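CHECKLIST DE INSPEÇÃO DE SEGURANÇA – DEPÓSITO E OFICINA
Wetosport, unidade Mamani
Data: 26 dez 2019
Inspeção anterior: junho

Legenda: OK / NC (não conforme) / PEND (pendente) / NA

1. SAÍDAS E CIRCULAÇÃO

1.1 Saída principal desobstruída – OK
1.2 Saída dos fundos – NC. Caixas de caiaque na frente da porta, de novo. Tiradas na hora. Pintar faixa no chão.
1.3 Iluminação de emergência – OK no depósito. Corredor do vestiário: uma luminária não acendeu no teste. Trocar bateria.
1.4 Piso – PEND. Lona molhada largada perto do tanque, poça até o ralo. Pedir tapete antiderrapante.

2. INCÊNDIO

2.1 Extintores no lugar e com lacre – OK
2.2 Validade – o do balcão vence mes que vem. Já pedido na Talletix, falta confirmar entrega.
2.3 Sinalização – NC. Placa do extintor de CO2 atrás do cabideiro de neoprene. Subir a placa ou tirar o cabideiro, tanto faz, mas resolver.
2.4 Cola e solvente em armário fechado – OK. Armário sem etiqueta, fazer.

3. ELÉTRICA

3.1 Quadro geral identificado – PEND. Disjuntores 10 e 24 sem nome.
3.2 DR testado – OK
3.3 Extensões – NC. Duas ligadas em série na bancada de reparo de pranchas. Proibido, já falado na anterior.
3.4 Equipamento aberto em bancada – ver comentário.

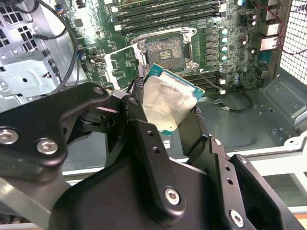
Comentário 3.4: desligar da tomada antes de abrir qualquer coisa, vale para compressor, secador, bomba e computador. Botão desligado não conta, é cabo fora e plugue à vista de quem está mexendo. Fonte não se abre, vai para a assistência. Em micro com gabinete aberto, cuidar também da estática: com o processador fora e o soquete da placa-mãe exposto, nada de lixamento ou spray por perto, pó de resina entra em tudo. Acrescentar essa linha na folha plastificada da oficina. A folha atual só fala do compressor.

4. ARMAZENAGEM

4.1 Prateleiras fixadas na parede – OK, menos a última do fundo. Falta um parafuso em cima. NC.
4.2 Carga máxima indicada – placas de 2.000 kg só no porta-paletes. Prateleira leve sem placa nenhuma.
4.3 Peso em baixo, leve em cima – OK no geral. Lastros de mergulho na terceira prateleira, descer.
4.4 Escada – OK. Sapata gasta de um lado, olhar na próxima.
4.5 Coletes salva-vidas conferidos – 53 conferidos, etiquetas legíveis. Costuras OK.

5. EPI E PRIMEIROS SOCORROS

5.1 Óculos e máscara na bancada – óculos OK. Filtros da máscara sem data de abertura. Anotar com caneta na proxima troca.
5.2 Luvas – OK, falta tamanho P.
5.3 Caixa de primeiros socorros – NC. Soro vencido, sem gaze. Repor hoje.
5.4 Telefones de emergência afixados – OK

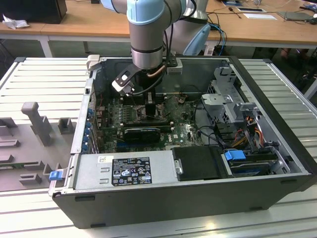
Se um item der NC e for corrigido na hora, marca OK?
Marca NC mesmo assim e escreve "corrigido na hora" ao lado, senão some do histórico e na próxima inspeção parece que nunca aconteceu.

6. PRAZOS

Item 5.3 – hoje
Itens 3.3 e 4.1 – antes de reabrir a oficina
Item 2.3 – esta semana
Resto – junto com a visita da Nivstead, data a confirmar

Cópia na pasta azul do balcão. Original no escritório.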